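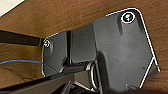

Week 4: What holds the top on

Hi all. Last week was timber, this week is the bit everybody skips, the hardware underneath. I spent years looking at tables from above like a normal person, and then I had one come apart on me while I was carrying it down a stairwell with Cillian Fitzgerald on the other end. Since then I flip everything over!

Start with the basic problem. A solid top moves across the grain with the seasons, and a metal plate doesn't move to speak of. If you screw the plate down tight at every hole, the wood will try to shift anyway and you get a split running out from a screw (or a screw that quietly chews its hole bigger). So the plate wants one snug fixing and the rest in slots, with the slots running across the grain. Veneered board is much more forgiving and you can mostly stop worrying.

Screw length. Measure the thickness of the top, take off 7 mm, and that's the longest bit of screw you want in the wood. I know people who go closer. Kwame Essien has a lovely walnut desk with a pimple on the writing side, right where your elbow goes, and he'll show it to you if you ask nicely.

Pilot holes – yes, always, even in soft stuff. Tape on the drill bit for depth. Drive the screws by hand for the last few turns so you can feel them bite, and stop when the head seats. A stripped hole in the underside can be fixed with a glued hardwood plug, but it's a boring way to spend an evening.

Rails and brackets. When a steel rail runs along under the top and meets a bracket, leave the rail joint loose until all the plates are on the wood. Then tighten the rail. Do it the other way and you're dragging plates sideways to find their holes, and you'll be swearing by the second one. We'll have a go with the Stutton frames in the workshop. They're rated for 300 kg on paper, but I'd like you to look at where the load goes into the timber, which is a few screws, and tell me what you think of that number.

Coating: matte black hides a lot. Run a fingernail along the edges and around the holes for burrs, and file them before they go against a finished surface.

For the workshop, bring:
a screwdriver you like the feel of
a small steel rule
a torch (your phone is fine)
something soft to lay a top on, an old blanket or similar

Homework is to crawl under a desk or table at home and sketch one bracket, with the grain direction marked and every fixing shown. Rough is fine. Hand it to Gobnait Buckley at the bench store before the January break.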